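Prirside Automation Forum / Software / Planning and Control

Topic: Chunked policy output and the joint controller – where should smoothing be done?

thang_quach
Posted 22/11/2020
Good afternoon. Our section maintains the bimanual folding cell under the Gondutov programme, and I would appreciate members' views on a matter of software structure. The policy produces action chunks of 36 joint targets for both arms. The joint controller consumes them and interpolates between targets. At the boundary between one chunk and the next, the commanded velocity is discontinuous, and the wrist joints respond with an audible knock. We have been applying a low-pass filter inside the controller. The knock is reduced, but the grippers now lag the command, and a lagging gripper closes on the cloth after the wrist has begun to lift. I would like to know whether other sites smooth in the controller, in the planner, or in the policy wrapper.

trinh.phan
In our view the filter does not belong in the controller. A low-pass stage delays every joint at every moment in order to correct a fault that occurs only at the boundary. We overlap consecutive chunks by five steps and blend them in the wrapper, with the weight moving linearly from the old chunk to the new. The controller is left to track. Our laboratory in Hamilton has operated this way since September.

KhoiLuu
I must respectfully disagree with the previous reply. Blending two chunks assumes that both describe the same motion. With cloth they frequently do not. The older chunk may be heading for the hem while the newer one has chosen the sleeve, and the average of the two is a grasp on bare table. The Ginix planner layer discards the remainder of the old chunk and fits a short spline from the measured state to the first target of the new one. Velocity is continuous and no averaging of intentions takes place.

trinh.phan
The objection is a fair one, although I would note that a spline from the measured state discards whatever tracking error has accumulated. The arm sags under load, the new segment begins from the sagged position, and the commanded position drifts downward over successive chunks. We observed precisely this behaviour before adopting the overlap.

KhoiLuu
That depends upon the starting point. We begin from the last commanded state and use the measured state only when the error exceeds a threshold. I ought to have stated this in my first reply.

hoa_lai (moderator)
Members are reminded to give the control rate and the planner version when reporting behaviour. It is difficult to compare results otherwise.

thang_quach
My apologies to the moderator. The policy is queried at two hertz and the joint loop is considerably faster; we are on build 542 of the planner. The arms are working on a T-shirt laid out flat on the table.
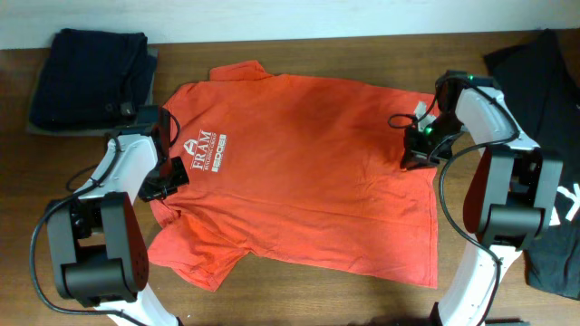

Are the gripper commands to be blended in the same manner as the joint targets?
Gripper commands should be passed through unblended, with the switch made at a single step, as an averaged opening tends to produce a half-closed grip.

trinh.phan
I agree with that treatment of the grippers, and we do the same. I remain of the opinion that Khôi's method is heavier than most cells require.

tri_lai
A further point, which may favour neither side. In the Lâm logging tool, please plot the commanded velocity against the time stamp at which the chunk was generated, as opposed to the time at which it arrived. In our case over half of what we had called boundary discontinuity was inference delay. The new chunk was correct for a moment already past. We now skip the stale steps before any blending or fitting is attempted.

KhoiLuu
We skip stale steps also, but I had not considered how much of the benefit came from that stage alone. I shall run the comparison with the spline disabled.

thang_quach
Thank you all. The controller filter will be removed first, and the stale steps will be dropped in the wrapper. I will then test the five-step overlap and the spline separately on the same garment and post the velocity traces in this thread.

hoa_lai (moderator)
Thread left open pending the traces. Please attach them as plain text files.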